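Rearranging the Second-Floor Common Room
Project report, Design and Everyday Spaces
Grenside College
Group 5

1. Background

The common room on the second floor of the Acheampong Building is used by students between classes. Our group picked it for the room improvement project because all of us go there already and we had heard the same complaints many times. People said it was too bright to read in the afternoon, that the table was always covered with things, and that there was no clear place to leave a book for someone else.

The assignment asked us to improve a shared room without buying furniture. We could move things, put things away, and make small additions paid for out of the course allowance. We did not paint anything or drill into the walls.

2. What we wanted to find out

We had one main question: does the room get used differently if the middle of it is kept mostly clear and the reading table has only reading material on it? We also wanted to know which position of the blinds people liked best.

3. The room

The room has a wide window with grey roller blinds, and a low white ledge runs underneath. The floor is grey with a marble pattern. There is an oval coffee table in light wood, a black pedestal fan, and a black refrigerator cabinet with a glass door against the left wall. The side wall to the right of the window is plain and we left it that way.

Before the project the coffee table was pushed up against the ledge, which meant that you could only sit at one side of it. Bags and coats went on the table because it was the first surface people came to.

4. Method

We worked in two stages. In the first stage we changed nothing and kept a notebook in the room for people to write comments in. In the second stage we made these changes:

Moved the coffee table out to the middle of the room.
Limited the table to books. Bottles and bags were to go on the window ledge.
Stood the fan to the left of the table so that it would not block the way to the window.
Kept the blinds down in the afternoon.

The final setup was checked on 3rd April, and we used the same arrangement for the rest of the project.
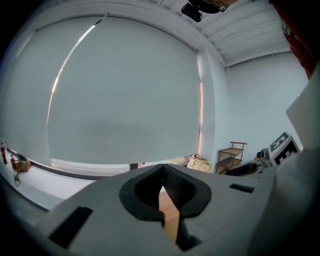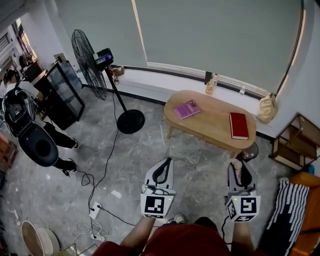 Figure 1. The window side of the common room with the blind down.

5. Results

The table was the biggest change. With space on all sides, people sat around it instead of in a line, and two of the notebook comments said that the room felt larger. The books stayed on the table more than we expected. Someone usually put them back after reading, although not always in the same place.

The ledge took over as the place for everything else. This worked for bottles and small items. It worked less well for cloth bags, which do not stand up by themselves and slump against the wall. A row of hooks would be better, but hooks meant drilling, so we only list it as a suggestion.

The blinds got mixed comments. With them down, the glare on the table was gone and reading was easier. Light still comes in along the sides, where the blind does not cover the whole opening. Some people liked this and others found the bright strip distracting if they sat facing it. Two readers asked for the blinds to be half open in the morning.

We did not solve the problem of loose cables. They end up on chairs, and then the chair cannot be used. We tried a box for them in the first week but it was soon full of other things - mostly pens and wrappers - and we took it out.

6. Limits of the project

The notebook only has comments from people who felt like writing. The weather also changed between the two stages, which affects both the light and how much the fan is needed. A group repeating this in August would probably get different answers about the blinds.

7. Suggestions

Keep the table in the middle of the room.
Add hooks for bags near the right end of the ledge.
Find a closed container for cables and label it.
Let whoever is in the room set the blinds in the morning, and keep them down after lunch.

The notebook has been handed in with this report.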